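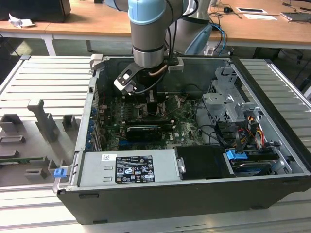 The gripper over the motherboard, with the side panel off and the power supply at the bottom of the case.

Teaching a two-arm bench to work inside a desktop tower
Part 4: case setup, touch-off and the first approach moves

Last updated 30/09/2025

Parts 1 to 3 covered mounting the arms, wiring the gripper and getting the Limetti controller to talk to both joints chains over one network switch. This part sets up the computer case as a work object and teaches safe approach moves into it. By the end you should be able to send the gripper to any taught point inside the chassis and back out again without touching metal. Removing parts comes in Part 5.

The steps assume Lellska firmware on the arms and the Ilix jog software on the bench PC. Menu names may differ slightly on older versions.

What you need

A scrap desktop tower with a removable side panel
A flat, rigid work surface the case cannot slide on
Two low end stops and one toggle clamp
A touch-off pin that fits the gripper mount
A steel rule and a non-contact voltage tester
An emergency stop within reach of where you stand

Preparing the case

Unplug the tower and hold the power button down for a few seconds. Do not open the power supply. It can hold a charge long after it is unplugged, and nothing in this project requires access to the inside of it.

Lay the case on its side with the motherboard facing up and remove the side panel. If there is room, put the panel flat next to the case. It gives you a known place to teach the put-down move in Part 5, and latches on the panel make decent reference features. If there isn't room, take it off the bench.

Push the case against both end stops and close the clamp on the outer shell. Check for rock by pressing on each corner in turn. A slatted metal surface is convenient for bolting down stops, but thin case feet can drop into the gaps and leave the chassis tilted. Shim until all corners are solid.

Tie back loose cables. SATA power leads are the worst offenders: they are stiff enough to hold a loop in mid-air and soft enough that the arm will not register contact with them. Either unplug them or secure them to the drive cage with reusable ties.

Setting the work frame

All inside positions are taught relative to the case, so the case can be moved later and only the frame needs redoing.

1. Fit the touch-off pin. Select the pin as the active tool in Ilix.
2. Set the jog speed to its lowest value.
3. Open Frames, then New, and name the frame PAN. (Pan is the name of our bench. Use what you like, but the scripts for Parts 5 and 6 look for PAN.)
4. Jog the pin to the rear lower corner of the chassis and record it as the origin.
5. Jog along the long edge of the chassis to the opposite corner and record the X direction.
6. Record any point on the short edge for Y.
7. Save, then command a move to 100 mm above the origin. Measure the gap with the rule.

If the gap is out by more than 1 mm, delete the frame and start again. Trying to correct it with offsets will cause errors that grow toward the far corner.

Defining keep-out volumes

Lellska arms check for collisions against simple boxes only. Draw one box for each tall item:

Drive cage, including the cables that hang from it
Graphics card, full length
Power supply
Any card standing upright from the board
CPU cooler, if fitted

Add 6 mm to every face. The gripper bracket is wider than the finger and most contact happens at the bracket, so check that the tool model in Ilix includes it. The default tool model does not.

The second arm also needs a keep-out volume. Park it before teaching and enter its parked position as a box. Leave shared workspace mode off for now.

Teaching the approach moves

Remove the pin, refit the finger and reselect the gripper as the active tool. Teach these points in the PAN frame:

HOME: clear of the case and the bench
HIGH: above the middle of the board, higher than the tallest box
B1: above the graphics card
B2: above the memory slots
B3: above the drive bay release tab

Every move goes through HIGH. Do not teach direct moves between B points, even when the path looks open. Vertical moves should be linear and horizontal moves can be joint moves, as long as they stay at the HIGH level.

Watch the cable run on the arm during wrist rotation. On our setup the cables pass down beside the gripper, and a half turn in the wrong direction drags them across the work. Set a wrist limit in the controller before running anything unattended.

Dry run

Run the full sequence at the lowest speed with your hand on the stop. Then repeat it at working speed. If the controller stops with error 828, a taught point is inside a keep-out volume. Raise the point. Do not shrink the box.

When the sequence runs clean, open the clamp, move the case a short distance, clamp it, redo the PAN frame and run again. The points should land in the same places relative to the chassis. If they don't, the usual fault is that a point was saved in the base frame. Ilix shows the frame name in the second column of the point list.

Export the point list before shutting down. Limetti controllers keep unsaved points in memory only, and a power cycle clears them.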